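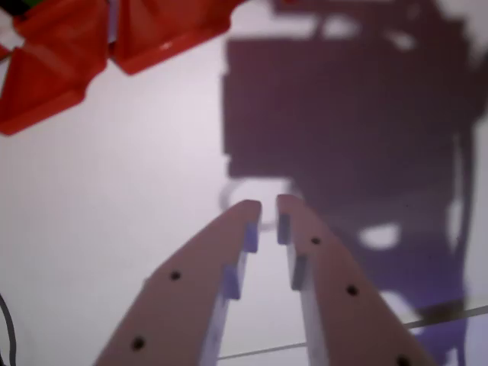
Re: [drakum-users] Gripper kept closing after stop, tile task

Vivek Dwivedi wrote:
> Went through the logs from the Milošević bench again. I'm now fairly
> sure the overrun is network delay. Flellia sends the stop, the packet
> sits in a queue, the fingers keep closing until it gets through.
> We've had it once in 44 runs, so I'd call it a fluke. I suggest we
> move the stop traffic to its own port, mark the fault closed and go
> back to full speed.

I'd rather not close it yet, and I don't buy the queue.

If the packet had been stuck, the arm would have been late as well. They share the same stop message. In run 1262 the arm halts when it should and only the fingers carry on, for 2820 ms by the gripper's own clock. A delay that only slows down half a message needs more explaining than it's had so far.

"Once in 44" also bothers me. Who was checking the other 43? The stop button got pressed in five of them that I can find. So it's one in five, on a task where people lean in to reset the board. The force limit was at 20 N, low enough that you'd get a sore finger and no more, but a stop that doesn't stop is a safety fault at any force. 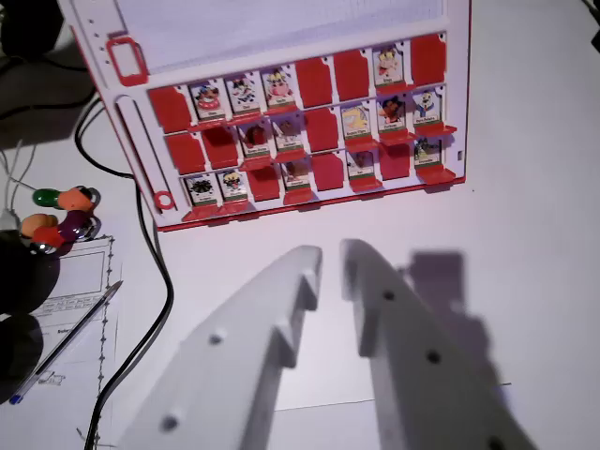 Wrist camera, Guess Who board with part of the red tiles flipped down.

Both fingers come in from the same side to flip a tile. Pressing stop while they're free in the air tells us very little, and as far as I can see that's how most of the stop tests were done. Run 1262 was in contact with a tile. My guess, and it is a guess, is that the Trusov driver finishes its current grip command before it reads anything new, and in the air the command is over so fast that you never notice. The changelog says this was fixed in March. It doesn't say how anyone checked.

Before we touch the ports, could you:

- send me the raw gripper log for 1262, not the merged one (the merge rewrites the timestamps)
- repeat the stop in mid-grip with the old driver and then with the new one, on a foam block, hands away from the board
- leave the speed at half and reset the tiles only with the power off

If the fingers stop on time with the old driver, it's a regression and Trusov should hear from us. If they overrun on both, I'm wrong about the driver and we look at Flellia again.

I'm leaving the fault open on the tracker. Please don't merge the port change in the meantime, or we'll have two things different and no idea which one mattered.

Leire Urquijo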